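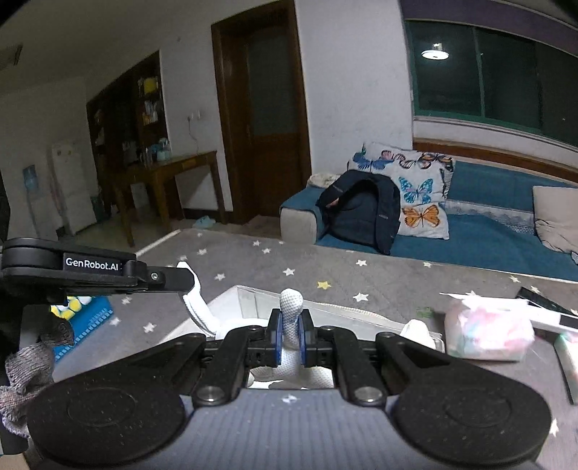 Lirnari - which pressing of the first album?

Posted by tapeheadroy, 7th September

I've been after a decent copy of the first Lirnari LP and there are two on sale near me. One has the Humorix label in orange, the other in cream. The seller says the cream one came first. Matrix on the cream ends 936, the orange ends 167. Does anyone know which is the earlier?

dulcimer_jan
Orange is first. The cream label came in when Humorix moved their pressing to another plant. I bought mine new and it's orange.

Kestrel44
Disagree with Jan. My brother's copy is cream and he got it at the launch gig. Shops could have had either by the time you bought yours.

dulcimer_jan
I bought it the week it came out, from the shop in the arcade. They only had orange.

offbeat_mo
The numbers don't help much. Humorix numbered by job at the plant, so a higher one can be older. Look at the writing credits on side two. The early copies give "Vallejo" to the whole band. Later ones credit it to Imtiaz Sikder alone, after he asked for it to be put right.

tapeheadroy
Thanks. Cream says Sikder, orange says the band. So orange it is?

offbeat_mo
On that evidence, yes.

Kestrel44
Only if the labels were printed in order. They used up old stock all the time. My brother's is cream and has the band credit, I've just rung him.

offbeat_mo
Then there are at least three versions. I hadn't heard of a cream one with the band credit. Could he read out the matrix on both sides?

Kestrel44
I'll ask him at the weekend. He's not quick with these things.

pollyanna_b
Which one sounds better? I've only got the CD and Sikder's fiddle is far too quiet on it, mostly on "Clodent".

dulcimer_jan
The LP is better for that. You can hear him properly in the last verse. The singing is a bit further back.

tapeheadroy
The orange is £90 and has a light mark across the last 4 minutes of side one. Cream is cheaper and clean. I mostly want to play it.

pollyanna_b
Get the cream then.

dulcimer_jan
I'd still have the orange. Ask him to play side one for you before you pay.

tapeheadroy
He's open Saturday, so I'll go down and listen to both.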